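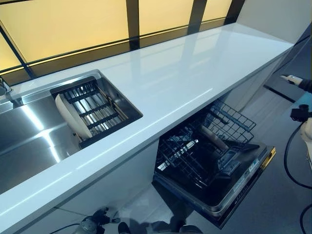
Storage of tableware between washes was studied in the Orkum test kitchen, where sink, drainer and dishwasher share one run of worktop. Amundsen's earlier layout at Broltau placed them on facing walls. At Orkum the slatted drainer is set beside the main basin, and a plate can stand upright in it with the dishwasher open below the same counter. Plates were logged at 5 points along the route.

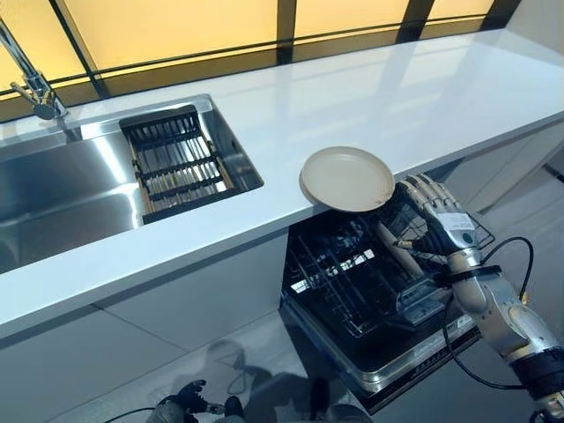 **Figure 1.** Plate held at a tilt over the front edge of the worktop.

The front edge was treated as a separate point - a plate there is clear of the drainer but has not entered the rack. Rack positions were coded by

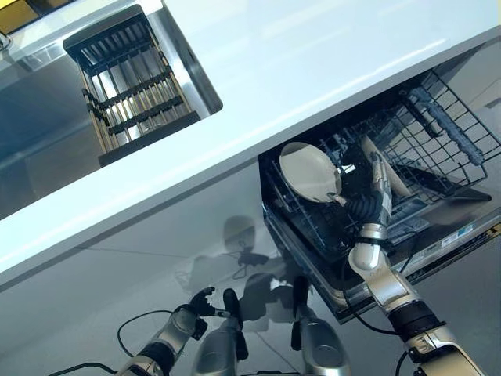
row and by angle of lean, giving 21 codes, of which 11 were kept for analysis.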